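3 min read

Ondholm desk organizer, five months in

I bought the Ondholm organizer in August to replace a drawer I could no longer close. It has one long tray, a narrow slot for mail and a lid that doubles as a pen rest. Assembly took one screwdriver and most of a Wednesday evening, mainly because the slot panel fits either way around and only one of them is right.

The tray holds more than the Saltero I had before. I keep 100 index cards in it, a stapler, tape and the checkbook. Tall pens tip over in it, so those still live in cups.
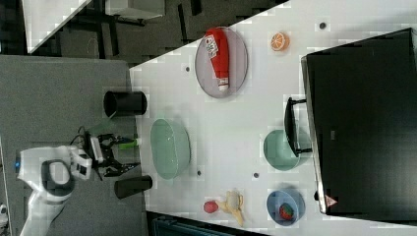
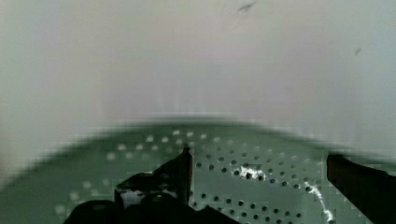
The mail slot is the weak part. It takes regular envelopes fine, but anything padded has to go in at an angle and then pushes the lid up. Digby Kereama, who has the desk next to mine, took his lid off in the first week and never put it back. I have left mine on and keep padded mail on the shelf.

The finish has held up. Ink wipes off with a damp cloth if you get to it the same day. The rubber feet are glued on, and one came loose in October. I stuck it back with hobby glue.

If you mostly store paper, the Cledell is deeper and costs less. For small supplies I would buy the Ondholm again. 4 out of 5.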